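The Kilbridge Ferry Office: A Notice to Passengers

A short story
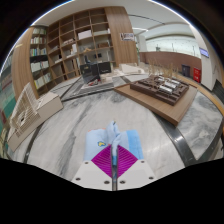
Why does the last boat to Filasar wait at the pier after its time?

It waits for a passenger who bought a return ticket and has not yet used the second half.

The rule is set out in the Regulations of the Kilbridge Ferry Office, at paragraph 151, and has been in force for longer than any present member of staff. It reads as follows: "The last sailing of the day shall not leave Filasar until every return ticket issued that morning has been accounted for, or until the Master is satisfied that the holder does not wish to come back." The Office has always regarded the first part of the paragraph as plain. The second part has given rise to the correspondence with which this notice is concerned.

In January the Office issued 12 return tickets for the morning sailing. The weather was fair and the crossing was made in the usual time. Eleven of the tickets were handed in at the Filasar gate before six o'clock in the evening. The remaining ticket was not. The Master sounded the horn at six, again at a quarter past, and again at half past, as he is required to do. He then sent the deckhand up the road as far as the chapel. The deckhand reported that the road was clear and that there was a light in the upper window of the Oei house.

The Oei house had been shut for some years. The Office held no key to it and had no interest in it, except that the family had once kept an account for the carriage of furniture, which was settled in full.

The Master did not sail. He entered in the log that he was not satisfied. The passengers on board were given tea and the use of the saloon heater, and two of them, who had animals to see to, made a complaint in writing. Their complaint was received and numbered. It was the first of 465.

It should be explained to passengers who were not travelling at that time that the boat remained at Filasar for the whole of the night and the whole of the following day. The Office sent a launch to bring home those who wished to leave. All of them did. The Master and the deckhand stayed with the boat. A message was sent to the Master asking on what grounds he was delaying. He replied that he was acting under paragraph 151. A second message asked whether he might now be satisfied. He replied that the light was still in the window and that he had seen someone draw the curtain.

The Office then wrote to the house. The letter was addressed to the Holder of the Return Ticket and was carried up by the deckhand, who put it through the door. It asked the holder to say, by signing the slip provided, whether he or she wished to come back. The slip was returned the next morning, on the step of the ticket hut, under a stone. It had not been signed. On the reverse was written, in pencil, in a clear hand: "I have not decided. Please do not wait on my account."

The Office took advice on this reply from its solicitors at Surkenano. They gave the opinion that a request not to wait was a courtesy and did not amount to a statement of wishes. A person who has not decided cannot be said not to wish to come back. The boat must therefore stay. The solicitors added, in a separate paragraph for which no charge was made, that they were sorry.

A relief vessel was hired for the ordinary service. It was smaller, and it rolled, and the greater number of the complaints on file relate to it. The Office accepts that the seats were hard.

Through the spring the letters went up the road and the slips came down. The Office asked whether the holder was in good health, and was told that the holder was well and had found the garden in a poor state. The Office asked whether the holder had enough to eat. The answer was that there were eggs. The Office pointed out that the ticket had been sold for same-day travel. The holder said this was quite understood, and enclosed the difference in fare, in coins, with a further sum for the tea.

In time the letters became shorter. It will be seen from the file that the Office stopped asking for a decision at some point in the summer and began, without any formal change of policy, to ask about the garden. The clerk responsible was spoken to. The clerk said that it had seemed the natural thing to ask. No further action was taken, and the following week's letter contained a question about beans.

The Master painted the boat twice. The deckhand learned to mend nets and was offered work on the island, which he declined, as he was under instruction to sound the horn at six, at a quarter past, and at half past. People on Filasar came to set their suppers by it. When the horn failed one evening through a fault in the valve, 31 households sent down to ask what was the matter, and the window of the Oei house was opened and stood open until it was mended.

The position was reviewed in the autumn. The cost of the delay then stood at 3394 pounds, excluding paint. It was proposed that paragraph 151 be withdrawn. The proposal was put to the vote and fell, every member present having voted against it, including the member who had moved it. The minutes give no reason.

On the evening after the review the horn was sounded at six and at a quarter past. Before it could be sounded for the third time, a person in a grey coat came down the road from the direction of the chapel, carrying a bag and a basket. The person gave the deckhand the second half of a return ticket, which was in good order, and asked whether it was still valid. The deckhand looked at the Master. The Master said that it was.

The boat sailed at half past six. There was one passenger. The log records a light swell and good visibility, and that the passenger stood at the rail for the whole of the crossing, facing the island. At Kilbridge the passenger thanked the crew, gave them the basket, which held beans, and went to the ticket window, where the clerk was about to close.

The Office is now able to inform the public that the relief vessel has been returned to its owners and that the usual timetable is restored in full. Complaints already received will be answered in the order of their numbers.

Passengers for Filasar are advised that one return ticket has been issued for tomorrow morning's sailing, and that they may wish to bring a book.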